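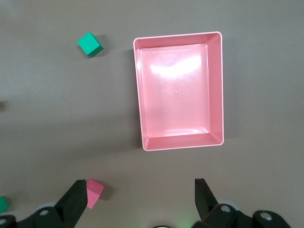
Week 4 handout: Gathering examples for the block-and-tray task

Welcome back, everyone! Last week we talked about what a policy does with its examples, and this week (finally, I hear some of you saying) we get to make our own. Please read this before your lab slot on Monday, even if you've driven an arm before.

What counts as one example

One example, or "episode," starts with the gripper open and the tray empty, and ends with the pink cube in the tray and the fingers clear of it. Everything the wrist camera sees in between gets saved along with your hand motions. The learner has no other teacher than you, so if you dither for ten seconds over the cube, it will quite happily learn to dither too!

Green cubes stay on the table as distractors. Leave them be. In the wrist view above there's a green one up and to the left of the tray, well away from the rim, while the pink one is right beside the left finger. That's a perfectly good layout, and a slightly awkward one, as the cube has to be centered between the fingers before you close them.

Moving things between episodes

Shift the cubes every time, and turn them as well. The Kanwood set from two years ago had 735 episodes, and in nearly all of them the cube sat square to the table, so the trained arm was lovely with square cubes and hopeless with tilted ones. I still show those clips in May, when we get to evaluation.

Watch the tray too. Shiny plastic picks up glare, and you can see a pale patch on the tray floor in our view. Don't try to get rid of it, but do let the tray move a little so the glare isn't always in the same spot.

How many we need

Our target is 1,000 good episodes across all the groups. We have 199 so far. Mark a fumbled grasp as "recovery" if you picked the cube up in the end, and "failed" if you didn't. Please don't delete either kind.

Bring your Vendby login and the lab sheet.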